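여름 이불 이야기를 신문사 홈페이지에까지 쓰게 될 줄은 몰랐는데, 우리 동네에 꽤 반가운 소식이 생겨서 얼른 적어 본다. 생활용품 매장 트로베틴(Trovetine)이 8월 한 달 동안 안 쓰는 이불과 침대보를 받아서 고쳐 쓰거나 필요한 곳에 넘기는 '이불 돌려쓰기' 행사를 연다! 장롱 위 칸에 이불을 몇 채씩 쟁여 두고 사는 나 같은 사람한테는 이보다 솔깃한 소식이 없다.

사실 이불만큼 버리기 애매한 물건도 드물지 않나. 헌 옷 수거함 앞에 들고 갔다가 '솜이불 금지' 스티커를 보고 도로 안고 온 적이 나는 두 번이나 있다. 종량제 봉투에 넣자니 제일 큰 걸 사도 안 들어가고, 대형 폐기물로 신고하자니 아직 멀쩡한데 싶고. 그러다 보면 다시 장롱행이다. 엄마가 물려준 겨울 이불은 벌써 이사를 세 번 따라다녔다.

행사를 꾸리는 사람은 트로베틴에서 수선 공방을 맡고 있는 서보 서볼치(Szabolcs Szabó) 씨다. 헝가리에서 와서 한국 생활이 꽤 오래된 분인데, 전화를 걸었더니 첫마디가 "누빔 이불 있어요?"였다. 있다고 했더니 목소리가 확 밝아지셨다(진짜다). 누빔 이불은 솜이 칸칸이 잡혀 있어서 한쪽이 해져도 그 부분만 떼어 내고 고치기 좋고, 작게 잘라 무릎담요나 방석 커버로 만들기도 편하다고 한다. 솜이 뭉친 이불도 겉감이 괜찮으면 일단 가져와 보라고 했다.
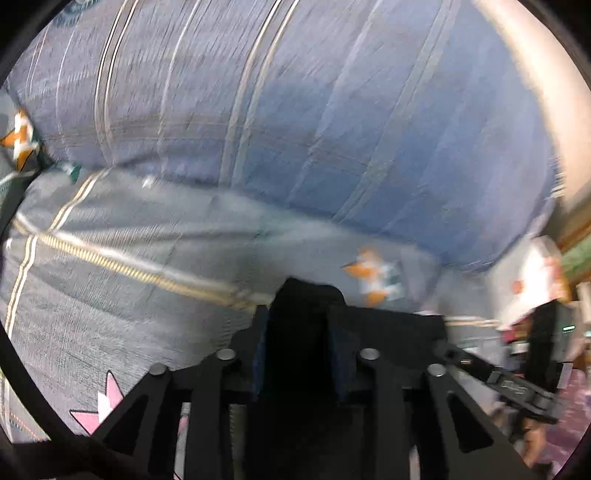
무늬 있는 침구는 겉감만 살려도 쓸 데가 많다.
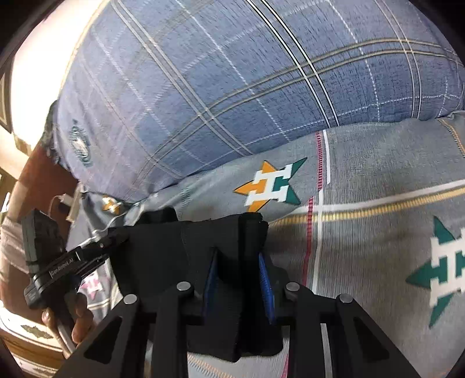 라날룸(Ranalum), 2026년 7월 31일

접수는 라날룸 시장 뒷골목에 있는 트로베틴 1층에서 한다. 미리 예약할 필요는 없고, 문 열려 있는 시간에 들고 가면 된다. 한 사람이 맡길 수 있는 건 2채까지다. 나는 세 채를 가져갈 생각이었는데 딱 걸렸다. 하나는 남편 이름으로 접수해도 되냐고 물었더니 남편이 직접 오면 된단다. 남편한테는 아직 말 안 했다.

맡긴 이불은 세 갈래로 나뉜다. 상태가 좋은 건 세탁해서 자취를 시작하는 청년이나 쉼터에 전달하고, 조금 손볼 게 있는 건 공방에서 수선한다. 이불로 더 쓰기 어려운 것은 잘라서 동물 보호소 깔개로 보낸다. 서보 씨 말로는 지난해 시험 삼아 짧게 했을 때 40채 넘게 들어왔다고 한다. 그때는 받아 둘 자리가 모자라 계단참까지 이불이 쌓였다는데, 올해는 옆 건물 자이스타리(Zestari) 카페가 창고 한쪽을 내주기로 했다. 그 카페 미숫가루 맛있다. 이불 맡기고 들르기 딱 좋은 동선이다.

수선 강습도 있다. 이게 나는 제일 기대된다! 손바느질로 터진 솔기 막기, 이불 끈 다시 달기, 지퍼 머리 갈기 같은 걸 배우는 자리인데 정원이 25명이다. 재봉틀 못 다뤄도 괜찮냐고 물으니 재봉틀은 아예 안 쓴다고 했다. 바늘하고 실은 공방에서 주고, 고치고 싶은 이불이나 베갯잇을 각자 하나씩 챙겨 가면 된다. 두꺼운 겨울 이불은 무릎에 올려놓으면 바느질하다 땀범벅이 된다고 얇은 걸 권하셨다. 8월이니까 백번 맞는 말씀이다.

가져가기 전에 챙길 것도 물어봤다. 우선 한 번 빨아서 바짝 말릴 것. 덜 마른 채로 비닐에 넣으면 하룻밤 만에 냄새가 밴다고 한다. 압축팩에 넣어 둔 이불은 미리 꺼내서 숨을 좀 살려 오는 게 좋고, 끈으로 묶을 때는 너무 꽉 조이지 말아 달라고 했다. 전기장판이나 메모리폼 토퍼, 라텍스 베개는 받지 않는다. 반려동물이 쓰던 이불은 받기는 하는데, 접수할 때 꼭 말해 줘야 한다. 그런 건 따로 모아서 보호소 쪽으로 보낸다고.

운반이 걱정인 분들도 있을 것 같다. 우리 아파트만 해도 어르신들이 많이 사시는데, 솜이불 한 채 들고 버스 타기가 보통 일이 아니다. 그래서 동네 배달 업체 바이두(Baidoo)가 행사 기간에 오후 시간을 비워서 이불을 실어 나르기로 했다. 혼자 들고 나오기 힘든 집에서 전화로 신청하면 현관 앞까지 와 준다. 비용은 따로 없다. 다만 차가 한 대라서 신청이 몰리면 하루 이틀 기다릴 수도 있다고 하니 마음 급한 분들은 손수레를 쓰시는 편이 빠르겠다.

요즘 나오는 얇은 여름 이불을 사려던 분들한테도 귀띔 하나. 공방에서 고친 이불 중에 일부는 행사 마지막 주에 매장 안쪽에서 싸게 판다. 값은 아직 안 정했다는데, 판 돈은 세탁비하고 실값으로 들어간단다. 지난해에는 줄무늬 누빔 이불이 제일 먼저 나갔다고 해서 올해는 나도 일찍 가 볼 생각이다. 이불 버리러 가서 이불 사 오는 꼴이 될까 봐 살짝 겁나기는 한다.

강습 신청은 트로베틴 매장이나 전화로 받고, 선착순이다. 아이와 함께 오는 것도 되는데, 바늘을 쓰는 자리라 초등학생부터 가능하다. 비가 많이 오는 날에는 이불 접수를 쉬니까 나서기 전에 매장 문에 붙은 안내를 보거나 전화로 확인하시길. 나는 일단 장롱부터 열어 보러 간다. 두 채를 고르는 게 생각보다 어려울 것 같다.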